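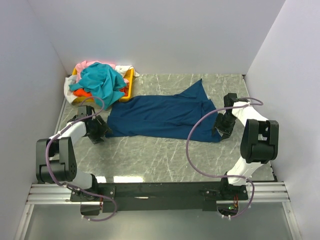 *Fig. 4. Navy shirt, laid out flat.*

## Part 2: Getting the washer in and running

*Last updated Apr 6, 2022*

Okay, so by now you've read Part 1 and your Brolex is out of its box and standing somewhere near the spot where it's going to live. Good! The hard lifting is done. What's left is bolts, hoses, feet and one empty wash, and I've done it often enough in my own drafty basement that I can tell you where I went wrong.

You'll want a 19 mm wrench, a flashlight, a bucket, an old towel and a spirit level (the longer the better, though I've gotten by with a tiny one). Keep the cardboard tray the parts came in, too. I threw mine out the first time and spent an evening looking for a hose washer under the furnace.

### Take out the shipping bolts

1. Check that the power cord is unplugged.
2. Turn the washer so you can get at the back panel.
3. Loosen each shipping bolt with the wrench. They're tight, so lean into it a little.
4. Wiggle each bolt until its rubber sleeve comes loose, then pull the whole thing straight out.
5. Push the plastic caps from the parts bag into the holes until they click.
6. Put the bolts in a bag and tape it somewhere you'll find it when you move.

> **Caution:** Never run the washer with the shipping bolts in. The drum can't move the way it needs to, and the first spin can wreck the suspension. I know somebody who did this (okay, it was me, with my old machine) and the noise was unbelievable.

### Connect the water

1. Shut off both taps.
2. Hold the bucket under each one and unscrew whatever was there before.
3. Look inside both ends of each new hose. You should find a flat rubber washer in there. If it's missing, stop and dig through the parts bag.
4. Screw the hose with the red stripe to the hot tap and the plain one to the cold tap, by hand at first.
5. Snug each connection a quarter turn with pliers. No more than that!
6. Open the taps slowly and feel around each joint with a dry finger.

If you get a drip, close the tap, take the hose off and seat the washer again. Cranking harder on the fitting just chews up the rubber, and then you really do have a leak. I like to leave the taps open while I do the next few jobs and come back for another feel later on.

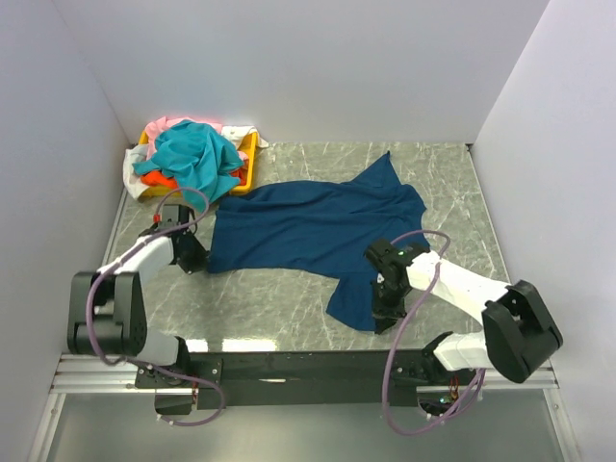 The drain hose comes next, and it's the one people rush. Hook the end over the standpipe using the plastic bend from the parts bag, and strap it to the pipe with the tie. Don't push it way down inside. If the hose makes too good a seal, the washer can siphon itself empty while it's trying to fill, and you'll stand there wondering why it never gets going.

### Level the feet

1. Slide the washer to its final spot, leaving a little slack in the hoses behind it.
2. Set the level on top, side to side, then front to back.
3. Turn the front feet until both readings are good. Clockwise, seen from above, lets the washer down on mine.
4. Press on opposite corners. If it rocks, one foot isn't touching, so bring that one down.
5. Tighten the lock nuts up against the cabinet.

**Note:** On an old wood floor, check it again after a week or so of normal use. Mine settled in March and I had to redo one corner.

### Run the first cycle empty

1. Plug the cord straight into a grounded wall outlet. No extension cords, please.
2. Leave the drum empty and add 2 tablespoons of detergent to the drawer.
3. Turn the dial to Cotton, pick the hottest setting and press Start.
4. Stay close for the first 7 minutes and keep an eye on the hoses and the floor.
5. When it's finished, open the door and wipe the gray rubber seal with the towel.

If the display shows 433, the washer isn't getting enough water. Check that both taps are all the way open and that neither hose got kinked when you pushed the machine back (it's nearly always the kink). Then turn the dial to Off, wait for the light to go out, and start over.

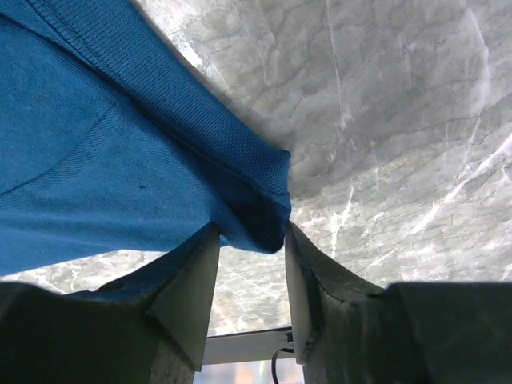

**Can I skip the empty wash if I'm in a hurry?**

I wouldn't. There can be some oil and test water left in the drum from the factory, and you don't want that on your clothes. It's also a much nicer way to find a leaky hose, with nothing in the machine to fish out.

> **Caution:** Once the washer has been running hot, let it cool before you open the drain filter. The water behind that little door can scald you.

Cleaning the filter and the detergent drawer is in Part 3.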